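**Ekero bin picking kit: first month of use**

In January our group received the Ekero kit from Stanivus, and Kalliopi Lambrakis asked me to write some lines for the members who consider to order it. The kit is a software license with a set of colored blocks for practice. Arm, gripper and bins you must bring yourself. We use a KUKA arm and two metal bins.

Installation was easier than I expected. The manual is 254 pages long, but only the chapter on calibration is really necessary. Please do this chapter slowly. When I did it fast, the gripper closed beside the block and I had to begin again.

We have now made 1,000 picks. Blocks that lie alone are no problem for the software. Blocks that lean on each other are more difficult, and 30 times the program stopped and asked for help. I wish the message on the screen was more clear.

The price is 3,169 dollars with one year of support. Support answers quickly and politely. Questions can be sent to Kalliopi until the next issue.
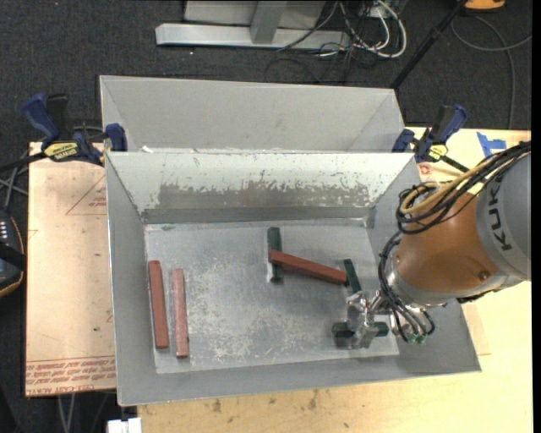

*Picking practice with the red and green blocks.*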